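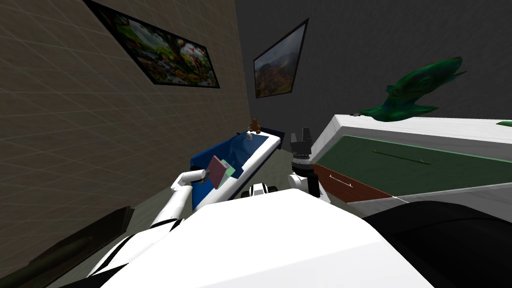

Sample render: pink and green block, blue container.

Wavadwood Color Names

A word list of everyday color terms, with the shades people matched them to. Version 2.

Contents
colors.csv has one row per answer: term, red, green, blue, region.
terms.txt has the 700 terms, one per line, lower case.
notes.txt covers spelling choices and merged entries.

How it was made
Radu Coman collected the terms from paint cards, yarn labels and old seed catalogs. People were shown a term and moved three sliders until the shade looked right to them. Screens were not calibrated, so expect some spread, mostly in the pale greens and the browns. Aurel Avram checked the spelling and merged entries such as "grey blue" and "gray-blue".

Known problems
Terms borrowed from food ("salmon", "mustard") got more answers than the rest.
"Dusty" and "pale" are used loosely. Dusty pink overlaps with old rose in most regions.
In 19 rows the region field is blank. Leave them out if you compare regions.
Four terms appear with both a hyphen and a space. These will be merged in the next version.

Use
Free to use and change, with credit to the Wavadwood list. Please do not use it to pick print inks, as the values are for screens only.

Changes
Version 2: added region, removed duplicate rows from the December upload.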